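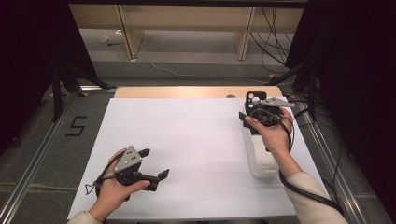 The jobs that got counted twice

When the Wesodum plant opened its gates, the governor's office had a number ready. The project had created 473 jobs, it said, and the figure went onto a banner, into a speech and then into nearly every news story that followed. I spent a month trying to find those jobs. I found 385 people on the payroll, and a good many of them had been working two miles away the year before.

The old site belonged to Fisow, which made pump housings and closed its line last September. Wesodum hired a large share of that crew, which is good news for the crew. It is a stretch to call it growth. Kamala Hegde ran a press at Fisow for most of her working life and now runs a newer one at Wesodum for two dollars less an hour.

"I was a lost job in the fall and a created job in the spring," she told me. "I don't think I ever got to be just a job."

State officials did not dispute her account. They said the count follows the rules in the incentive agreement, and it does. The rules let a company report any position that is new to the company. Where the worker came from is left blank, and so is what the worker earned before.
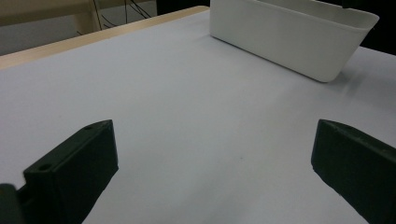 So how many of the jobs are really new to the area?

The state can't say. It never asked the company for prior employment, and the agreement gives it no power to ask now.

Venkatesh Kaimal, a labor economist who has read more of these agreements than anyone should have to, thinks the gap between the banner and the payroll is easier to explain. The larger figure includes temporary workers sent by Ilitz, a staffing agency, during the first weeks of setup. Most of those assignments ended. The number stayed up.

"A job that lasts seven weeks and a job that lasts 40 years take up the same space on the form," Kaimal said.

Defenders of the deal make a fair point. Without the new plant, the Fisow crew might have had to leave town, and a job kept is worth something. I'd find that more persuasive if anyone had sold the deal that way. Taxpayers were told they were buying new work, and the price per job was figured on that basis.

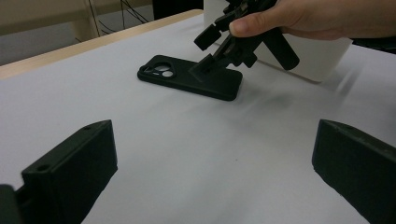

The pay question gets even less attention. Elli Lappalainen, who represents workers at the plant, showed me a stack of first-month pay stubs with the names covered. Starting wages matched what the company promised. The hours often didn't. Several people hired as full time were sent home early on slow days, and the agreement measures the hourly rate only.

Wesodum says the schedule will settle as orders pick up. Perhaps it will. The next report to the state is due in September, on the same form.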